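How I Pack Pouches So I Can Find Things Again

October 26, 2019

I used to be a dumper. Everything went into one big tote, and then I'd stand at a gas station counter with my whole arm in the bag, feeling around for my keys. These days I use small pouches for pretty much everything (travel, craft supplies, the junk drawer, the car) and I've gotten a lot of questions about how I set them up. So let's do it!

What you need

A few pouches in different sizes. Mine are a mix - two from Sokus, one Bañez that I've had forever, and a bunch of no-name ones from the dollar bin. You'll also want a marker, some masking tape, and a clear table. Set aside an evening if your stuff is anything like mine.

Step 1: Dump it all out

Yes, all of it. Put down some paper first so the crumbs and pencil shavings don't get all over the table. I do my tote, my desk drawer and the glove box in one go, and then I make piles by where I use the things. Tape goes with gift wrap at my house even though it's technically office stuff, and I will not be taking feedback on that.

Throw out dead pens as you go. Test them! I kept a dried-up highlighter for two moves.

Step 2: Match the pouch to the pile

Lay each pile next to a pouch before you put anything in. You want it to fill up most of the way with a bit of room to dig around. If you have to squish it to get it shut, go up a size.

For anything I grab in a hurry, I like a see-through pouch. The ones with a clear body and a fabric flap are my favorite, and a handle is a nice extra if you hang things on hooks like I do. A bit of color showing through the plastic is usually all I need to pick the right one. 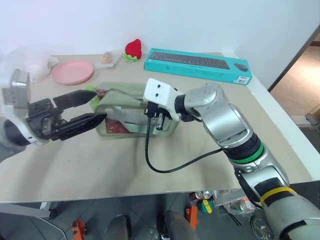
Step 3: Load it in the right order

Flat things go in first, against the back. Then the chunky things at the bottom, then the stuff you reach for most, right up by the opening. Cords get a loose loop and a twist tie. I tried those fancy Fasex cord clips for a while and they were fine, but I kept losing them, so twist ties it is.

Anything that could leak gets its own zip bag inside the pouch. I learned this with 200 ml of sunscreen, in April, in a rental car.

Step 4: Label the ones you can't see into

Masking tape on the front, big letters. Keep the names plain. I once wrote "misc 2" on one and I still don't know what I meant by it.

Step 5: Give them a home

Mine stand upright in a Bemamis bin on the closet shelf, like files. Stacking them flat looks tidier for a day or so, and then you pull out the bottom one and the whole pile slides onto your feet.

When you're done with a pouch, put it back at the front of the bin. After a couple of weeks, the ones you never touch will be way in the back, and you can empty those out and use them for something else - I got three back that way last time.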